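Forums > Kitchen & Dining > Small Kitchens > cup drying rack, wire kind, keep or return?

mugless_in_ohio
13 July 2023
ok so need opinions fast, my return window closes soon. Bought one of those gold wire cup racks with the pegs, the Bralomia one. Counter is tiny, like between the sink and the stove there's room for a cutting board OR a drying mat, never both. Was hoping a rack that goes up instead of out would fix it.

Good: small footprint, has a handle so I can move the whole thing when I need to chop. Bad: plastic cups lean on it. Glass ones sit fine. And water goes straight thru onto the counter, no tray in the box.

Keep?

tealeaf50
Keep. Put a folded dish towel under it, done.

Vaughan_Rd
return it. had one, finish went spotty at the bottom after one winter. I bought it in February two years back and it was rusting at the welds by the time we had the windows open. Steel with gold paint is still steel

mugless_in_ohio
@Vaughan_Rd was yours the same brand?

Vaughan_Rd
no Clitetti. but they all look like the same rack to me

sinkside
They are not all the same rack. Clitetti has the thin feet, the Bralomia sits on a flat base. Mine's had cups on it every day for a long time and no rust. I do wipe it down tho. If you leave the bottom sitting in a puddle of course its going to go.

pilot_light
About the leaning. Light cups do that, there's nothing holding them except the peg. We use the cheap plastic kind for the kids, blue ones, and I quit caring if they were straight. Rim is off the counter, air gets in, thats all it has to do. I keep those on the outside pegs and leave the middle open so they don't knock together when somebody grabs one.

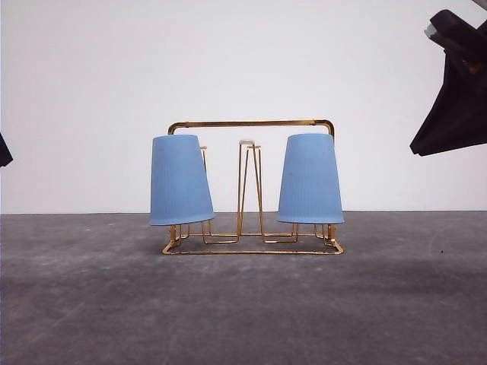 Also helps with the tall stuff. Water bottle goes in the center when there's one to dry, and it doesn't push the cups off. Before that I was lining everything up on a towel and by dinner the towel was soaked and smelled like a pond.

tealeaf50
pond towel, yes. Wash the towel people

grout_and_about
Gonna disagree with the "leave the middle open" thing. If you only have a few pegs to begin with why give one up? I fill every peg on mine and nothing's fallen. Household of five here, can't be leaving spots empty for looks

pilot_light
not for looks. for elbows

grout_and_about
lol fair

sinkside
depends on cup width. Skinny tumblers, fill it up. Wide rims they hit each other and then you get that wet ring where they touch.

mugless_in_ohio
Mine are wide. Measured one, 107 mm across the top, which seems like a lot for a cup?? They came as a set with a pitcher. So two wide ones plus something narrow in the middle prob my limit.

Vaughan_Rd
so you paid for a rack that holds two cups

mugless_in_ohio
three if one's skinny

Vaughan_Rd
ok but a mat holds eight and rolls up into a drawer. I'm just saying

tealeaf50
A mat is the pond towel with extra steps

sinkside
Vaughan has a point if space is the problem, a rolled mat takes no space at all when its put away. The rack is always out. For me thats a plus, the cups live there, I never put them in the cabinet. We went from a whole shelf of cups to just what's on the rack and a few in back for company.

oven_mitt_243
whats the tip situation on yours. the little plastic caps. mine came off in the sink and went down the disposal and now the wire end scratches my glasses

mugless_in_ohio
still on. Should I glue them?

oven_mitt_243
I would. Tiny dab of clear silicone, let it cure overnight. I had a blender gasket drama with our Oster the same week so I had the tube out anyway

pilot_light
check the caps every so often when you wipe it. They work loose if you yank cups straight up fast. Kids do.

grout_and_about
for the drips, a boot tray insert or a quarter sheet pan. Sheet pan works great, goes in the dishwasher, and you don't need to buy anything

Vaughan_Rd
now its taking up a sheet pan of counter

grout_and_about
a QUARTER sheet pan

mugless_in_ohio
Tried the quarter sheet pan just now, fits between sink and stove with room for the small cutting board if I turn it sideways. Think I'm keeping it. Gonna do the silicone tonight and hold on to the box untill the window closes in case the base starts spotting.

Vaughan_Rd
check it again in winter

sinkside
just dry the bottom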